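Dewan Fruit Room, Dredham: we are looking for people to sort and plate bananas

Dewan is a small kitchen in Dredham which prepares fruit for schools and day centers. From May we need more hands in our fruit room, and we invite people from the town and from Runden to apply. You do not need to have worked in a kitchen before. We teach everything during the first shifts.

What is the work

The bananas come to us in boxes, still in bunches. You will separate them, look at every fruit, and decide where it goes. Greenish fruit waits on the shelf. Yellow fruit with few spots goes out whole, on a plate. Soft fruit, or fruit with open skin, goes to the baking table. It sounds very simple, but in the first week almost everybody is too strict with the spots. Small brown speckles are normal and the children eat these bananas with pleasure. Please do not throw them away!
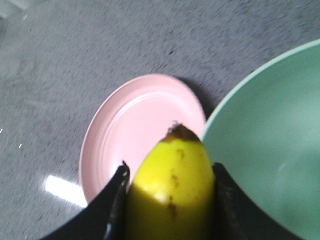

Yellow peel, a few brown speckles, dark tip: this one is good for the plate.

We also ask you to look at the tip where the flower was. A dry, dark tip is fine. If you feel with the finger that it is soft or wet, the fruit goes to baking. Plates are washed by the evening group, but you wipe your own table before you go home.

What we offer

A shift is four hours, in the morning, with a paid break of 30 minutes. We have 2 places for the early start at 6 a.m. and several more for the start at 8 a.m. Tea and lunch are from the kitchen. Aprons and gloves you receive from us, and shoes with closed toes you bring yourself. The fruit room is kept cool, so a warm sweater under the apron is a good idea.

Who can apply

You should be 18 or older and able to stand for most of the shift. You should see colors well enough to tell green from yellow under the lamp. If you are allergic to latex, please write it in your application, and we will order other gloves for you. English is the language in the room, but it does not need to be perfect. Mine is also not perfect.

How to apply

Write a short letter, half a page is enough, and say which start time you prefer. Leave it at the Dewan office, 161 Vanumis Road, in the box beside the door, with your telephone number. I read all letters myself and I call back also when the answer is no.

Rajkumari Katiyar
Fruit room, Dewan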